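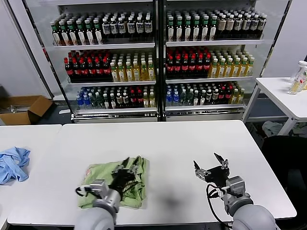
Seneck is a table of color terms taken from secondhand listings for household textiles: towels, sheets, napkins, curtains and dishcloths. Each row pairs the wording a seller used with a normalized term from a fixed list. The list is coarse on purpose. The crumpled cloth near the middle of the white table is "light green" under it, and the one on the table to the left is "light blue"; a seller might write mint, sage, seafoam or ice for either, and all of those spellings are kept in the raw column. Small printed marks, such as the faint pinkish-red one on the green cloth, do not change the main term.

Last updated: October

Contents

The release holds 2,954 rows in one file, seneck.tsv, encoded as UTF-8 with Unix line endings. There are 123 distinct normalized terms. The columns are:

row_id — integer, stable across releases
raw_term — seller wording, lowercased, otherwise untouched
norm_term — normalized term
item_type — one of 37 item types
modifier — light, dark, bright, dull or empty
second_color — filled only when the seller names two colors
note — free text from the annotator, often empty

Misspellings in raw_term are intentional. Please don't file issues about "burgandy" or "torquoise".

Sources

Listings came from two regional classifieds sites, Pledholm and Brulska, with written permission from both. Only the title and the color field were read. Prices, seller names, locations and photos were never stored. Listings in languages other than English were dropped before annotation, which removed most of the curtain listings on Brulska.

Annotation

Jarmo Pesonen wrote the guidelines and did the first pass. Lauri Valtonen did the second pass without seeing the first. Disagreements were settled in a call, and the losing label was written to the note column when either annotator asked for it. Most arguments were over gray-green and beige-pink. Terms naming a material ("linen", "oatmeal linen") map to a color only if the listing also gives one in the color field; otherwise norm_term is "unstated".

Faded items follow the seller's wording. A listing for "old navy, now more of a blue" is blue with navy in the note.

Known problems

White is overrepresented, mainly in sheets. "Natural" maps to off-white in release 3 and earlier and to "undyed" in release 4; anyone comparing releases should run the script kettunen.py, which rewrites the older files. The script needs Python only and takes the input path as its single argument. It does not touch the note column, so old notes may still mention off-white.

Multicolor items can name up to four colors in raw_term, but only the first two are coded.

Not suitable for

Color measurement of any kind. No row was checked against a swatch or an instrument. Rows describe what people wrote, and two rows with the same norm_term may refer to visibly different fabrics.

License and contact

CC BY 4.0 for the table, MIT for the script. Send corrections to Lauri Valtonen as a patch against seneck.tsv, with the row_id in the subject line.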